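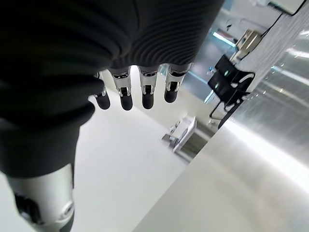
Restocking a snack shelf from a side table

I love a tidy snack shelf, and tubes are my favourite thing to put on one. They stand up by themselves, they take up next to no room and the coloured ones look brilliant in a row! This is how I do the small unit at Ernomau, our corner shop, with a metal table pulled up beside it.

What you need
A shelf unit with a flat upper shelf
A steel table, or any table that wipes clean
Your snack tubes
A damp cloth and a dry one

Step 1. Wipe the table first, then the shelf. Steel shows every fingerprint, so I go over it again with the dry cloth. Do the front edge of the shelf too - crumbs love the price strip.

Step 2. Put the table close to the end of the unit, near enough to reach both without taking a step. Mine is a Jedard, model 951, and it's a bit heavy to shift, so I park it once and leave it.

Step 3. Bring the tubes over to the table and check the lids and dates. Anything with a dented rim goes to one side. Oldest dates go to the front of the shelf, always.

Step 4. Start at the end nearest the table and stand the tubes up side by side, labels facing out. I like a different colour each time, but if you have 2 of the same flavour, keep them together so people can find them.

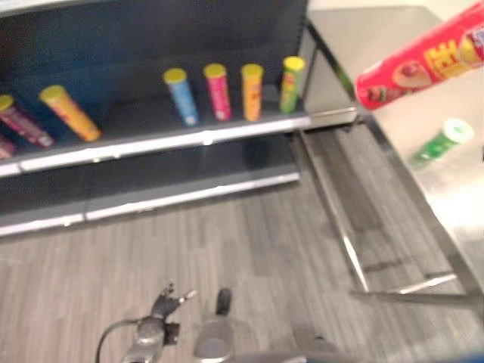

Blue, pink, orange and green standing in a row, with a few more still to be put upright.

Step 5. Work along towards the far end, standing up any tubes that are lying down. A tube on its side will roll the moment someone brushes past.

Step 6. Leave the lower shelf until the upper one is finished. It's so much easier to see what you've got left, and you may want that space for bigger packets (ours gets the Rinaldi crackers).

Step 7. Step back to the door and have a look. Nudge any labels that have turned, then give the table one last wipe.

A shelf of 9 tubes is lovely to start with if you haven't done this before.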